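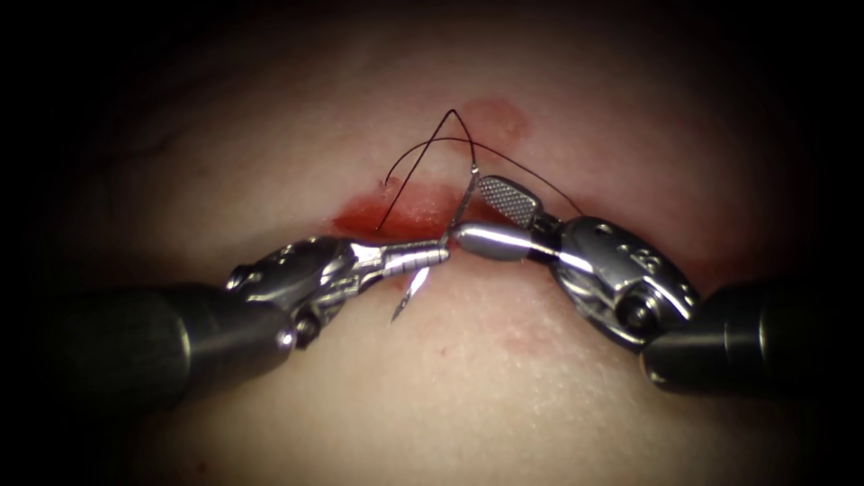

Chapter 6
Closing a Simple Wound

What you will learn in this chapter
How a straight cut in the skin is closed with separate stitches
How to choose a needle and thread for practice
How to set up a tissue pad and look after it
How to judge your own work before you show it to someone else

Before you start
You should have read Chapter 4 (Layers of the Skin) and finished the knot exercises in Chapter 5. If you can't yet tie a square knot on the knot board without looking at the diagram, go back and practise until you can. The work in this chapter goes slowly enough without having to stop and think about the knot.

6.1 Why wounds are stitched

A wound heals by itself if its edges are close together and stay there. A small scratch needs no help. In a longer or deeper cut the skin on each side pulls away, because skin is always under a little tension. The gap then has to fill from the bottom with new tissue. This takes longer, leaves a wider scar and gives germs more time to get in.

A stitch holds the two edges against each other while the body does the repair. It adds no strength of its own once the wound has healed, and in most places on the body it is taken out or dissolves. A good stitch is just tight enough to bring the edges together. If it is pulled tighter than that, it squeezes the small blood vessels in the skin and the edge may die. Beginners nearly always pull too tight.

Doctors call this kind of healing, with the edges brought together, healing by first intention. Healing from the bottom up is healing by second intention. Both terms come up again in Chapter 9.

6.2 The practice pad

All the exercises in this chapter are done on a synthetic tissue pad. Pads differ a good deal between makers. The exercises were tested on the Plula single-layer pad and the Furkinach three-layer pad, and the spacing given in the tables suits both. If your teaching room has another make, you may have to take slightly larger bites, as softer pads tear close to the edge.

A pale pad with a smooth face is best for a first attempt. The line of the cut shows up well on it, and so does every hole you make with the needle. Look at the surface under a good light before you begin. Fine pores and shallow creases do no harm. A pad that has split, or that has old holes all along the line, should be turned round or replaced.

Practice blood is used in some of the later exercises. A smear of red along the edges of the cut makes it harder to see where the edge is, and that is the whole point of using it. Put on very little. Some pads take up the colour and keep a pinkish mark after washing. A marked pad is still good for practice, but don't mistake an old stain for the line you are meant to be closing.

6.3 Needle and thread

Most needles for skin are curved. A curved needle follows an arc through the tissue, so it can go in on one side of the cut and come out on the other with a turn of the wrist. Pushing it straight forward bends it or tears the pad.

The needle is never held in the fingers. It is gripped in the jaws of a needle driver, about two thirds of the way back from the point. The jaws meet the needle at a right angle. Gripped too near the point, the needle can't travel far enough to come out on the other side. Gripped too near the thread, it twists.

Black thread is used throughout this chapter because it is easy to see against a pale pad. Cut a length that you can manage. A long thread saves time later on, but a beginner with a long thread spends most of the lesson untangling it.

6.4 A first look at the stitch

The simple interrupted stitch is made in this order. The full method, with diagrams, is in section 6.5.

1. Load the needle in the driver.
2. Hold the far edge of the cut up gently with the second instrument.
3. Bring the point of the needle down on to the surface at a right angle.
4. Turn the wrist so that the needle passes through and appears in the cut.
5. Take it through the near edge at the same depth.
6. Draw the thread until a short tail is left.
7. Tie a square knot and lay it to one side of the cut.
8. Trim both ends.

The two instruments work close together, often with their tips nearly touching over the cut. Keep your eyes on the point of the needle at all times. Let the second instrument wait open, just clear of the surface, until it is needed.

Case note: the teaching room at Flalten

Sarita Dhillon has taught wound closure at Flalten for many years and keeps a record of every pad her students hand in. In one teaching year there were 326. She marks each pad on spacing, depth and tension, in that order, and returns it with the stitches still in place. More than 40 were sent back that year for tension alone. Her students cut out one tight stitch, look at the groove left underneath, and then put in a new one beside it.

Key words
bite: the amount of tissue the needle takes on one side of the cut
driver: the instrument that holds the needle
edge: either side of the cut, at the surface
interrupted stitch: a stitch tied and cut separately from the next
tension: the pull on the edges of a wound

Tables 6.1 and 6.2, at the end of the chapter, give the spacing for each exercise. Start with Exercise 6A, on a clean pad, and leave the practice blood until Exercise 6D.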